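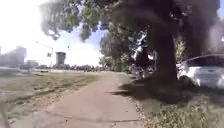

Azar Field path to be resurfaced from September

Work to repair and resurface the long footpath across Azar Field will start in September, the Grivau Paths Trust has confirmed. The contract has gone to Otico, a local groundworks firm, which will also reseed the grass next to the path.

The path runs straight across the field and is used every day by people walking to the shops, the school and the bus stops on Wusberg Road. It has had patch repairs over the years but has not been fully resurfaced since it was laid. The surface is now uneven along much of its length, and the Trust received 163 comments about it during a survey held in the spring. Most of them were about trips, dust in dry weather and puddles in winter.

Under the plan, Otico will lift and relay the worst sections, fill the joints and put down a new firm surface suitable for wheelchairs, prams and bicycles. The edge on the open side, where grass has grown into the path, will be cut back to a clean line. The trees on the other side will stay. A tree surgeon has looked at the roots and the digging near them will be done by hand.

Cecilia Quaye, chair of the Grivau Paths Trust, said: "People have asked us for this for a long time. It is a plain, useful path and we want it to stay that way. It will be the same route and the same width, with a surface you can walk on without looking at your feet."

The job is expected to take 12 weeks. It will be done in three stages so that part of the path can stay open. When a section is closed, walkers will be sent over the grass on temporary matting. Cyclists are asked to get off and walk on the matting. Work will take place on weekdays between 8am and 4.30pm, and there will be no deliveries to the site at school opening and closing times.

The field itself will be reseeded once the last stage is finished. The grass has thinned in places, and a mix that copes better with dry summers has been chosen. Some 60 metres next to the path will be roped off while the new grass takes. The rest of the field will be open as normal, including for dog walking.

Joyce Mfinanga, site manager at Otico, said: "The ground is flat and we can get to it easily, so it is a fairly simple job. The main thing is keeping people moving while we do it. If anyone has a problem getting through, they should come and speak to us at the site cabin."

No lighting is included in this phase. The Trust said it had looked at the cost and would come back to the question next year.

A drop-in session will be held at the Wusberg Rooms on Thursday from 5pm, with drawings of the work on display. There is no need to book.

For more information, contact Iolanda Meireles, Grivau Paths Trust.

Comments (4)

Upendo Lyimo
Good news. I push a double buggy along there twice a day and the joints are murder on the wheels. Will the matting be wide enough for it?

Grivau Paths Trust
Hello Upendo, yes, it will be wide enough for a double buggy. Please tell the site team if you have any trouble.

Stella Swai
Pity about the lights. It gets very dark by the trees after four in winter and that is when the children come home.

R.T.
Could they put a bench in halfway while they are at it?

Related news

Wusberg Road bus stop moved during gas works
166 trees planted at Grivau allotments
Summer opening hours at the Wusberg Rooms
Report an overgrown path or broken gate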